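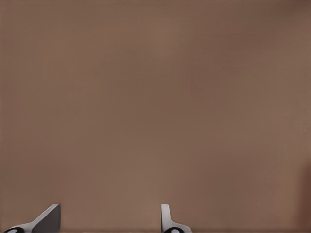 ## Two-arm transfer, notebook entry, 27 May 2022

Worked from after lunch until the room closed. We are still in simulation only. The competition rules (Walturex student round, task B) say that the small part must go from the pink bin to the turquoise tray and that both arms must take part. At the moment our second arm takes part only by standing there, so it is not yet a legal solution.

### Camera at the hand

I spent the first hour on the hand camera. The detector gave me a box on the bare table again, with a score over our limit. The brown of the table is not the same everywhere when the light is on: there are soft lighter and darker areas, and the detector takes them for something. I tried two changes:

- lower the strength of the top light. It helped a little, but then the inside of the bin became too dark in the overhead view.
- cut away the lowest rows of the picture before detection, so that the fingers do not count as an object. This one I keep.

After the cut I ran 142 test views with nothing to pick. False boxes came in 3 of them. Before the cut it was 60, so I am satisfied for now, but I would like somebody else to repeat it with a different seed. My seed is written in the config file of the Tisitz branch.

Also please note: the hand camera shows the two fingers at different heights in the code comments, and this is an old comment from the previous gripper model. Do not use these numbers. I will delete the comment when I am sure that nothing reads it.

### Left arm, placing

Second part of the afternoon was the left arm and the tray. I moved the place target from the middle of the tray to the upper-left corner, to see how near to the rim we can go. The forearm must pass beside the pink bin to get there, and in the overhead view it covers the left wall of the bin. The planner does not complain, but its margin is small.
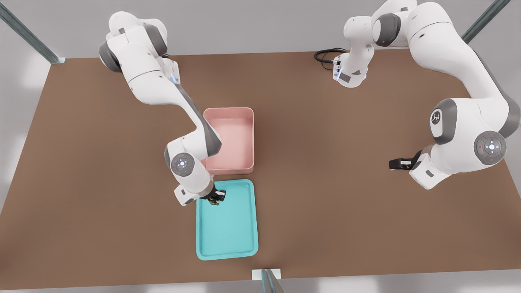 The tray has a low lip, so I had thought the corner would be easy. The difficulty is the angle of the wrist. If the hand comes too flat, the housing is close to the rim before the part is over the tray. I set the approach height to 70 mm and asked for the hand to come down more steeply. The path is longer now, and the elbow goes further back than I like.

Right arm: gripper open, no command sent. I kept it parked on its own side so it does not disturb the left one. The cable loop near the flange is only visual in our model and has no collision shape. The Panyasiri team wrote in the forum that they gave their cable a simple cylinder shape. We should decide if we want this also, it makes the simulation slower.

### Open points

- Handover between the arms is not started. Needed before August.
- Bin and tray are almost in one line in front of us. If the rules permit it, shift the tray a little to the right and give the left forearm more room.
- Write to Skultitport about the gripper file, the yellow part has no name in the joint list.
- Check the release. I open the gripper in one step, maybe it should be slower.
- Light setting is back to the old value. Who changes it, please write it here.

Logs are in the shared folder, under the date. The first two runs have a wrong clock, ignore them.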